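Ninddale Activity Rooms: Storage and Tidying Strand
Progress report for December
Prepared by Meenakshi Chauhan for Sandrine Deschamps, Chaturvedi Fund

1. Position against plan

The strand covers desk and craft supplies in the four activity rooms: how they are stored, how they come out for a session, and how they go back at the end. Work on Rooms 1 and 2 is finished. Room 3 is under way and Room 4 has not started. The plan had Room 3 closing this month; it will now close one month late. The cause is the shelf order described in section 4.

2. Stock

Ramesh Ahuja completed the stock check in all four rooms. The opening register listed 1038 items. The check confirmed 1000 as present and usable. The other 38 were dried-out markers, split rulers and glue sticks without lids, and have been written off. Replacements will come out of the existing consumables line, so no change to the budget is requested.

Markers make up the largest single group in the register and also the group most often left out at the end of a session. They are kept apart from pencils and scissors under the new layout. Mixed containers were tried in Room 1 and dropped after two weeks, as users emptied the whole container to find one color.

3. Containers

The tall plastic tubs used until now were opaque and hid short items at the bottom. They have been replaced in Rooms 1 and 2 by open wire-mesh cups, one per work position, with spare cups held in the cupboard. A cup can be checked from the side without being lifted or tipped out. The mesh collects dust at the base and needs a rinse once a month; this has been added to the room checklist.

Two points on use:

Markers go in with the cap fitted. A loose cap is the main source of write-offs in this group.

The cup stays in the middle of the work surface during a session and is not moved to the back. When it was placed against the wall or curtain, users laid markers down beside their paper and left them there.

Jonalyn Bautista has drafted a one-page instruction covering both points. It is in use in Room 1 and will be posted in the other rooms once the wording is agreed. Mairéad Egan has asked for a version with larger type, which is in hand.

4. Shelving

The shelf units for Room 3 were ordered from Jirkum and arrived with the wrong brackets. Correct brackets have been shipped but were not on site when this report was closed. Until the units are up, the Room 3 supplies remain in crates under the counter — workable for storage, slow for setting out. No extra cost has been charged.

5. Tidying routine

The end-of-session routine has three steps: caps on, markers in the cup, surface wiped. It was logged for 103 sessions across Rooms 1 and 2. In most of them the first two steps were done without a prompt from staff. The wipe was skipped more often than either of the others, mainly in late afternoon sessions where the next group was already waiting. Paper crumbs and eraser dust on the counters are the usual result. We propose moving the cloths from the cupboard to a hook beside each counter and logging the routine again for a further period.

Sorting by color was considered and left out. It added time and gave no measurable gain in finding items.

6. Spending

The grant for this strand is 1000 dollars for containers, labels and fittings. Containers and labels are paid in full. The shelf invoice is held until the brackets are received and checked. We do not expect to exceed the grant. The labels were printed through Proniteo under the existing account and do not appear as a separate line.

7. Work for the next period

Fit the Room 3 shelves and move supplies out of the crates. Issue mesh cups to Room 3. Agree the instruction sheet, both sizes. Fit cloth hooks in Rooms 1 and 2. Begin the Room 4 layout, starting with the counter.

One decision is needed from the Fund: whether the unspent part of the fittings line may be carried into the next period if the shelf invoice is late. A reply by email is sufficient. 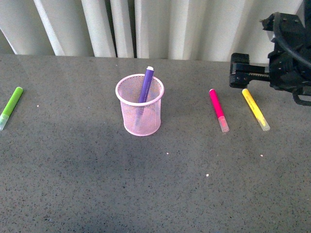 The session logs and the stock register are held by Ramesh Ahuja and can be sent on request. The next report will follow the same headings, with Room 4 added to sections 2 and 3.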